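4. Good practice when the arm works inside a PC case

You're at the best part of the guide! A desktop tower is a brilliant test for the Trallen cell, with slots, latches and fine pins all packed close together. The rules below come from our own bench at Lavotby, and Precious Abella keeps them up to date.

4.1 Before you start

1. Switch the computer off at the wall, pull the mains lead and leave it for 2 minutes.
2. Lay the tower on its side on the slatted table, with the side panel off and the board facing up.
3. Clip on your wrist strap and check it against the tester.
4. Tuck any wires away from the processor socket and memory slots.

CAUTION: Never touch the pins in an open socket, and never let a gripper finger rest on them. Bent pins usually mean a new board.
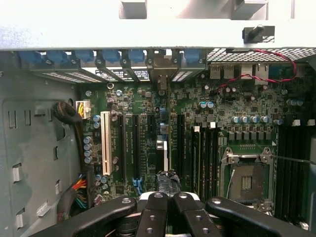 5. Set the arm to slow mode. We cap it at 50 mm per second anywhere below the rim of the case, and it's still a joy to watch.
6. Teach the approach point first, straight above the target, then the way down. Sideways moves belong above the rim — no exceptions, even for a quick test.

Note: If you use the Kontogiannis force limit, load it before step 5. It drops back to its default each time the controller restarts.

4.2 Setting out the parts

7. Put each part in its own place on the fixture plate. Drives stand upright in the rear slot, and memory goes flat in the long one.
8. Handle processors by the edges only.
9. Run the pick-up check with the gripper empty before you let it near a real part.
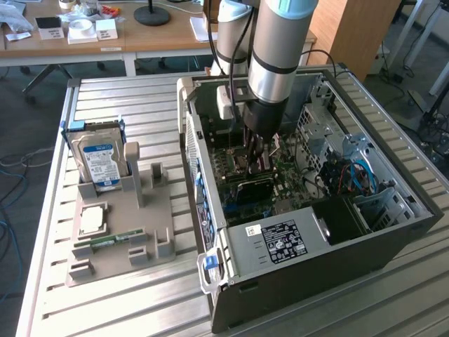 10. Keep 2 people on the job for the first run of any new program, one on the pendant and one by the stop button.
11. After 4 clean runs in a row you may drop to one person. Write the result in the Tromdale log with your initials.

CAUTION: Hands stay out of the case whenever the drives are live. If something slips, press stop, wait for the brakes to click, then reach in.

Note: Found a better way to hold a fiddly part? Please tell Precious — good ideas go into the next issue, and we love getting them!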